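Re: [istaren-list] Anyone been to the Stanach open day?
Date: January 4, 2022

On the list, someone wrote:

> Has anybody here been to one of the open days at Stanach? We are
> thinking of bringing a group over in February and I'd like to know
> what we would be looking at. The notice says "household robots at
> work" and that could mean anything from a video on a loop to a
> vacuum cleaner. Is it worth the train fare? Is there somewhere to
> sit? Also, do they let you ask questions or is it one of those
> places where you get herded past a rope?
>
> (Also also, if anyone has the old Drutudell timetable lying around,
> I'm still after it.)

Yes! I went to the last one and I've been meaning to write it up for the list ever since, so thank you for the push. This will be long. Get a cup of something.

First the practical part. You get off at Drutudell and it's a walk up the hill, not a bad one, but I wouldn't do it in nice shoes in February. The building doesn't look like much from the road (I walked right past it). You go in by the side door, sign a sheet, and get a sticker with your name on it that falls off before you've hung up your coat. They let people through in groups, and there were 67 names on the sheet by the time I left, which for a town that size is pretty good going. There is coffee. There are chairs in the hallway but none in the demonstration room, so if anyone in your group can't stand for long, write ahead and ask. They brought a chair in for a lady in our group and were very nice about it.

And no rope! There's a strip of tape on the floor by the door that you're asked to stay behind while the thing is running, and that's it.

Now, what you'll be looking at. I had expected a stage, I think, or at least a bit of a show with lights. What you get is a desk and a small fridge standing next to each other on a wood floor, and a robot with two arms in front of them, and a couple of people with laptops. The job is fridge work. Open it, get at what's in there, put things in, take things out. They had a screen up on the side wall showing us the robot's own view, and I ended up watching that as much as I watched the real thing, because from the doorway you mostly see its back. They put some of those views in the newsletter afterward, so I've copied them in for you.

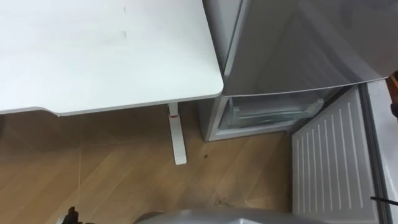
Istaren Newsletter, no. 4, p. 3

The thing I hadn't thought about at all before I went was how low everything is. When I get something out of the bottom of my own fridge I bend my knees, stick my head in, grumble, and feel around behind the lettuce. A robot has to have every bit of that worked out for it, where to stand and how far to lean and which arm goes in and what the other arm does in the meantime so it doesn't knock into the door. One of the people running it told us that the door had given them more grief than anything you'd put behind it. A door swings, so once it's open it takes up the very spot where you'd like to put your elbow. I have the same argument with my dishwasher every night of my life, so I felt right at home.

They do four runs per group, with a bit of talking between each. Somebody from Strömberg (they're helping to pay for it, as I understood it, though I may have the details wrong) gave a short introduction in the hallway first. It was fine. It could have been shorter. The people in the room itself were much better, I thought, because they didn't have a speech, they just told you what they were about to try and then tried it. On one of our runs they stopped it partway, moved something, had a little conference over a laptop and started over. I liked that best of all! You could hear the whole group lean in. A boy at the front asked if it was broken and was told no, it was thinking, and then the other person said no, it was us who were thinking.

You asked about questions. You can ask whatever you like, and people did. How much does it cost (they wouldn't say). Can it do stairs (that's not what this project is for). Does it get tired (motors do get warm, so in a way). Would it know if the milk had gone off (no). Somebody wanted to know why they didn't just build a special fridge that hands you things, and there was a good long answer to that about people not wanting to buy everything twice, and how the whole point is to work with whatever is already in the kitchen. I thought about that one on the train home.
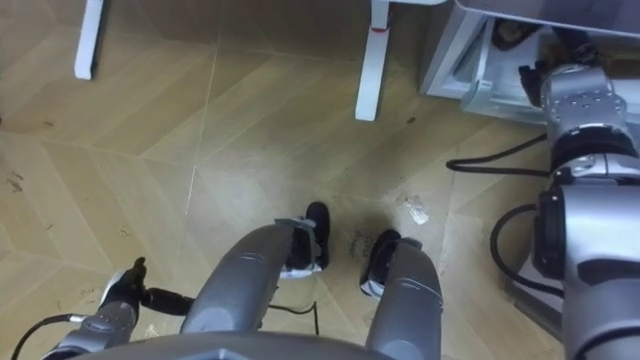 My own question was about the floor, of all things. I used to lay floors, some of you know that, and I can't walk into a room without looking down. Theirs is a herringbone and it has had a hard life. It's scuffed, it has smudges on it, and there's even black marker handwriting right on one of the boards, down between the robot's feet. The first word looks like "Click" to me and I can't make out the one under it at all. I did wince a bit. But I asked whether the floor matters to the robot, and I got a proper answer, which was that a floor that's dead flat is a luxury and a floor that gives a little under one foot is a headache, same as it would be for a table with a short leg. They'd like to try it on carpet at some point. I said good luck with that. I also offered to come and sand the boards, and they laughed, but I meant it, so if anybody from Stanach reads this list, the offer stands.

Oh, and cables. If you have people in your group who like things neat, warn them. I'd had an idea in my head of something smooth and sealed, out of a movie, and up close it has wires on the outside, going off in loops, like the back of my television. I asked if that was for show day and they said no, that's just how it is when you keep having to get in and change things. It made me like it more.

A few things I'd do differently. I'd go in the morning. By the afternoon the hallway was packed and you couldn't hear the introduction (see above, no great loss). I'd also stand on the left if you can get there, since you see the hands much better from that side, and the hands are what you came for. They've got fingers! I had pictured a kind of clamp. Watching fingers close on something is a whole different feeling, and it's the moment when everybody stops whispering. They move slower than you'd think. I timed nothing, but there was plenty of time to get bored and I didn't, and neither did the kids, who I'd have bet money would be out in the hallway after the first run.

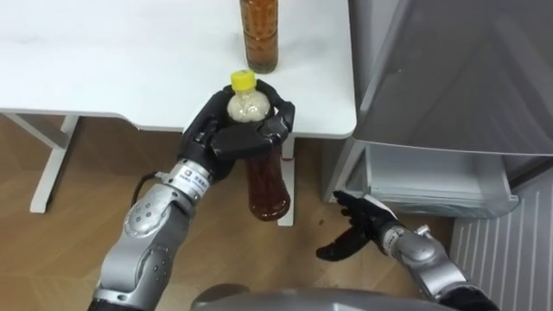

For the same reason I'd tell your group to put their phones away for at least one run. Half the people near me were trying to film over somebody's shoulder and all they'll have is a nice long movie of a shoulder. Pictures are allowed, by the way, they only ask that you don't use a flash while it's running. There was a sign about it and two people flashed anyway.

What else. Bathrooms are at the far end past the coats. Parking is hopeless, take the train. The coffee is free but there's a jar. They had a little handout on paper with a drawing of the room and a list of words explained in plain English, which I thought was a lovely idea, and I've still got mine if you'd like a scan of it for your people. I'd send it round before you go, because the talk between runs does wander off into shop language now and then and it's nice to have something to hang on to.

Is it worth the fare? For me, yes, easily. But I should say that one man in our group told me on the way out that he'd seen his wife put the shopping away faster with a baby on her hip, and he's right, she surely does. If your people want to be dazzled, they may come away a bit flat. If they like watching somebody work at something hard with the door open, they'll have a great day, and they'll talk about it all the way back down the hill. Mine was that kind of group and we missed the first train because of it.

For booking, you write to Stanach directly and tell them how many you are. Do it soon if you want February. Last time the groups filled up well before the day and they had to send people away with a sticker and a cup of coffee.

And no, sorry, I don't have the Drutudell timetable. I thought I did and it's the summer one.

Let us all know how you get on, and if there's a spare place in your group I wouldn't say no to a second look!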